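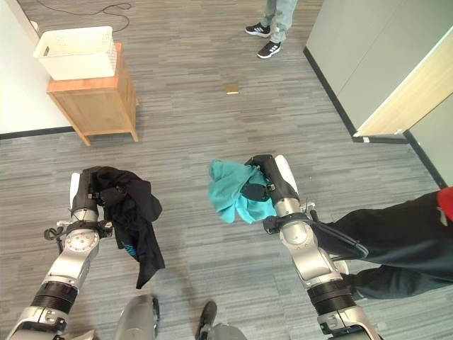 Where Do T-Shirts Come From?
by Humaira Rajput

Quick question. What's your shirt made of? Go look at the tag inside. I'll wait.

Cotton? Lots of shirts are. Cotton is a plant! It grows in warm places, on bushes, and when the seed pods are ripe they pop open. Fluffy white stuff inside. Those pods are called bolls (say it like "bowls").

First job: get the seeds out. A machine called a gin does that. Before gins, people picked the seeds out by hand. Slow slow slow.

Next, spinning. Pull some fluff off a cotton ball and twist it between your fingers. See? It turns into a little string. Twisting makes the fibers grab onto each other. A spinning machine does teh same thing, only really fast, and you get yarn.

Then the yarn gets made into cloth. 2 main ways:

Weaving. Threads go over and under each other, like a basket. Jeans are woven.

Knitting. One yarn makes loops, and the loops hook into more loops. T-shirts are knitted. That's why they stretch when you pull them over your head. 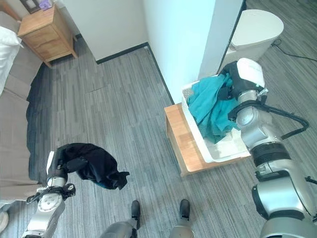 Now color. Cotton is mostly white or creamy when it's picked, so it needs dye. Long ago dye came from plants, bugs, even sea snails. Blue came from a plant called indigo. Today most dye is mixed in factories. Dark colors need more of it, and some of the extra washes out the first few times. So wash a new dark shirt with other dark stuff or your socks might come out kinda gray.

Last bit, cutting and sewing. Front, back, two sleeves, and a strip for the neck. Stitch it all up and add a tag. Some get a picture printed on, ink gets pushed through a screen with a shape in it.

Try it! Find an old T-shirt and a magnifying glass. Look close at the cloth. Rows of tiny V shapes? Those are the knit loops. Now look at your jeans. Diffrent, right? You should see slanty lines.

Words to know
Boll: the pod cotton grows in
Fiber: a very thin hair-like bit
Yarn: lots of fibers twisted together
Dye: stuff that colors cloth

Next time: wool, and why it itches.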